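The Varkside table, after one winter of being eaten off

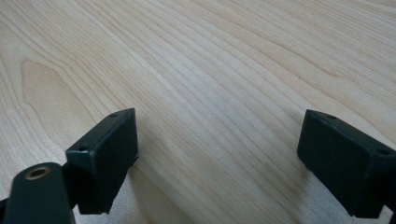 I have now owned the Varkside dining table long enough to have opinions about it, and most of them are about the legs.

We bought it from Ayaaba, the furniture place out past the tile warehouses, on a Saturday when the showroom was full of couples not speaking to each other. Our old table had come with the house and wobbled in two directions. I wanted something pale, plain and a bit longer, and I wanted to be home by lunch. The Varkside seats six without a fight and eight if two of them are fond of each other.

Delivery was quoted at 10 days and took 20, during which we ate off the ironing board and the arm of the couch. When it did arrive, the driver carried it as far as the porch and declared the job finished. I mention this because the website says "to your room of choice", and the porch has never been my room of choice.

Assembly next. The instruction sheet claims 90 minutes, and that would be fair if the bolts in the bag matched the bolts in the drawings. There are long ones and slightly less long ones, and the difference only becomes clear once you've put a slightly less long one all the way in. Bring your own Allen key. The one supplied is made of something closer to licorice. And do it on a rug, upside down, with a second person for the flip, preferably one you don't have to live with afterwards.

The legs splay outwards. In the catalogue this looks jaunty. In a kitchen it means everyone who walks past in socks makes a small noise and sits down. My left little toe has filed a complaint. If your room is narrow, look at the Ikine instead, with its straight legs tucked in at the corners. It's uglier and it has never hurt anyone I know.

As for daily use, it's good, which annoys me a little after all of the above. It doesn't rock, even on our floor, thanks to screw-in feet you can adjust by hand. The long edge is rounded just enough that your forearms don't complain through a slow breakfast. Beetroot came off with a damp cloth and a bit of colourful language. A hot mug left one faint ring in November that I can find if I go looking, and I do go looking.

Care advice from the shop was to buy their own oil, Vulton, in a tin the size of a golf ball. The shop's own label says not to use it on lacquered tops. I asked which sort ours was and got three answers on one phone call. I wipe it with dish soap and water, and it has raised no objection.

We paid $2420 for the table, before chairs. The chairs are a separate grievance and I'll get to them once I've finished tightening them.

Four stars. It would be five with different legs.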